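Preparing a Guest Room for a New Arrival
Housing Services, Bimcombe Residence

These instructions apply to hosts who offer a furnished room through the Bimcombe or Datden residence programs. Please complete the steps in order and allow one full morning. The room must be ready by 3 p.m. on the day of arrival.

1. Air the room
Open the window fully and leave the door ajar while you work. Turn off the heating first. If the room has been closed for more than a week, air it again in the evening.

2. Change the bed linen
Wash sheets and covers at the temperature shown on the label. Dry them completely before storage – damp linen will smell within a day. Place a mattress protector under the bottom sheet. Leave one spare blanket in the closet.

3. Clean upholstered surfaces
Vacuum fabric bed frames and headboards with a soft brush attachment, working from top to bottom. Treat stains with a cloth dampened in plain water. Test any cleaning product on a hidden area and wait for it to dry.

4. Arrange the bedside area
Each bed requires a table or shelf that the guest can reach while lying down. Wipe wooden surfaces along the grain with a barely damp cloth and dry them at once. Keep the top clear enough for a glass and a book. Remote controls should be wiped and left within reach.
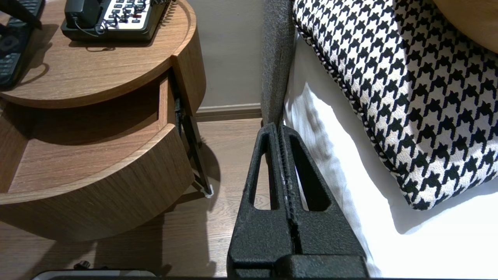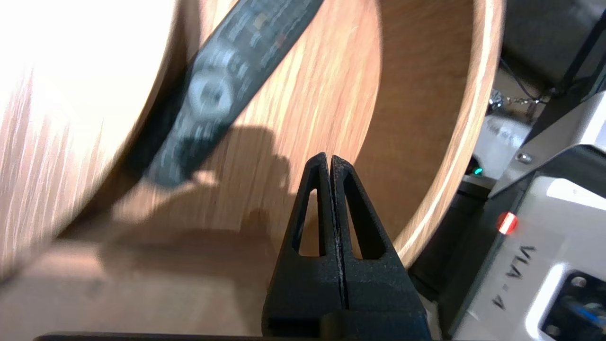
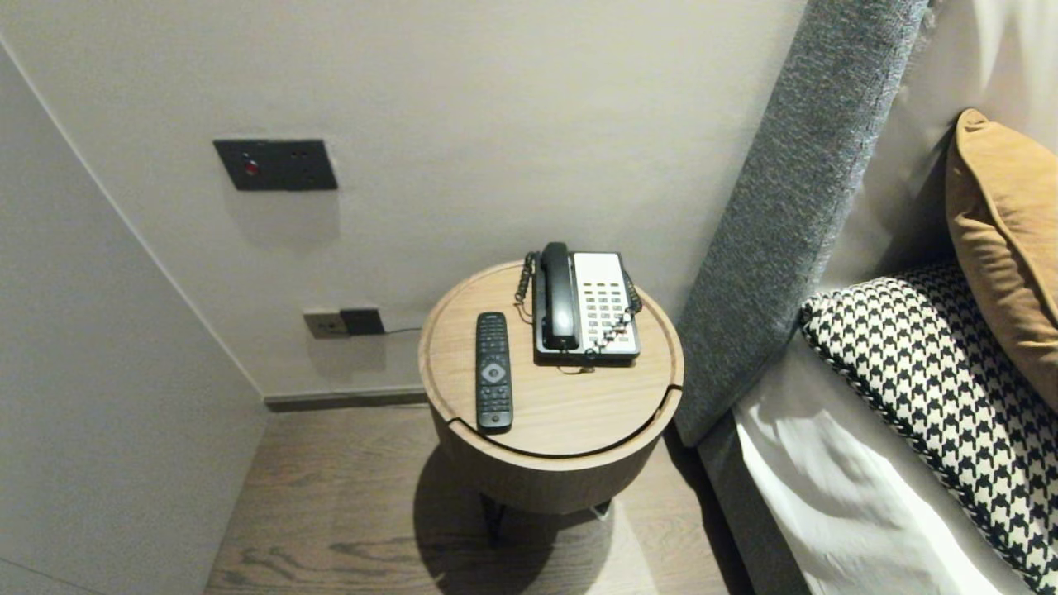 The round table with the remote control fits a narrow gap between the bed and the wall.

5. Check lights and outlets
Test every lamp and replace failed bulbs. Extension cords may not run under rugs or across the path to the door.

6. Leave written information
Provide the wireless password, the trash collection day and the house rules on a single sheet. Guests in the Leblanc building should also receive the door code, which changes each September.

7. Report the room as ready
Call extension 3270 before noon and give the room number. Questions about linen supplies should be directed to Jérémie Marchal, Tuesday mornings, Office 57.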